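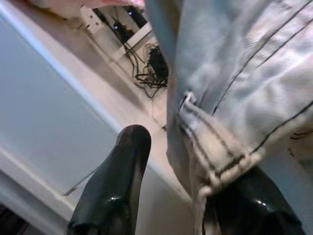
A mother in Nakville told me that the night feeds were fine by her, and that what wore her out was lying awake listening for the next one. I wrote that down on the back of the consent form, and I've kept coming back to it ever since. I went in thinking I'd be writing about bottles and who gets up!

**Figure 2.** Light blue denim with soft creases.

### 4.2 Who listens at night

We sent the Wovier diary to 1000 households with a baby under six months old, half of them in Nakville and half in Bodton, and 293 filled it in for the full two weeks. I was thrilled with that (if you've ever tried to get a parent of a newborn to fill in anything, you'll know why). The diary had a line for every waking: who heard the baby first, who got up, and how long it took to get back to sleep. It also had a blank box at the bottom, which I nearly left out to save paper and am very glad I didn't.

In most homes the adults had some kind of deal. One took the nights before work days, or they swapped at a set hour, or one fed and the other changed. On paper the deals looked pretty fair. But the parent who was "off" often wrote that they'd heard the baby first anyway, and then lay there waiting to see if the other one would stir. Several of them counted that as being up, and others left the line empty and only brought it up in the blank box, so I can't give a clean total. I'd split that question in two if I ran the diary again.

Sleeping in another room helped some people a lot. For others it did nothing, and one father in Bodton wrote that he could hear crying from the couch that wasn't happening (he'd gone to check and found everyone asleep, the baby included). I had the same trouble with my own first, with the shower running, so I should admit I may have been quick to believe him.

The Meng scale, which we gave everyone at the start and again in week two, only asks about hours slept and times out of bed. By those items a parent who stays under the covers all night is rested. I still used it, so our scores could be set beside the February pilot, but I'd be careful reading Section 4.3 without the diary notes next to it. The homes where the scale and the notes disagreed most were the ones with a set swap time, and I take those up next.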